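Start Threads Notizen Handarbeit Suche
Start > Threads > Färben
Lesezeit: 2 Minuten

Also, ich hab seit Mai wieder mit dem Stofffärben angefangen und muss kurz berichten, wie sehr mich Rot fertigmacht. Thread, sorry im Voraus!

Krapp ist ein Sensibelchen. Bei 60 Grad schön warm, bei 82 Grad hatte ich plötzlich Braun im Topf. Braun! Elf Stunden Beize für die Tonne.

Zweiter Versuch mit Leinen, 40 Gramm Alaun auf den Liter (viel zu viel, ich weiß es jetzt). Der Stoff klebte wie Bonbonpapier.

Welches Rot ich eigentlich will? Irgendwas zwischen Himbeere und Wein, je nachdem, wie das Licht drauffällt.

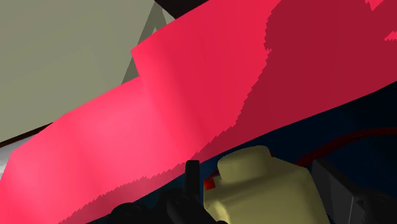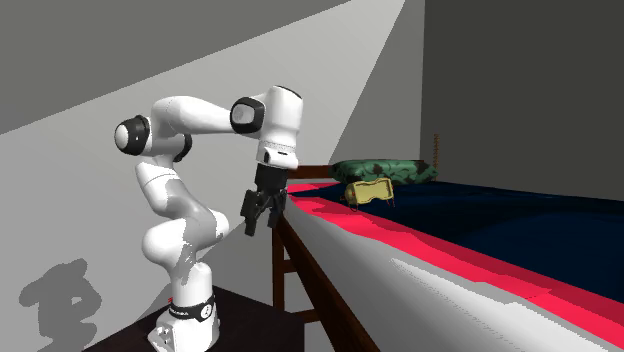
Nayara Rezende: Nimm bloß kein Leitungswasser, wenn es bei euch so kalkig ist! Und Cochenille statt Krapp, da kommst du viel leichter ins Kühle.

Cochenille hatte ich gar nicht auf dem Zettel, danke! Bei Hostley gibt es die gemahlen, ist aber echt nicht billig. Mit Regenwasser probier ich es trotzdem zuerst, die Tonne ist eh voll.

Kleiner Nachtrag für alle, die nach der Wolle gefragt haben: die färbe ich getrennt, die zieht so viel schneller als Leinen. Und bitte langsam abkühlen lassen, sonst filzt sie.

Nächste Runde dann mit weniger Alaun. Der alte Einkochtopf steht schon auf dem Balkon.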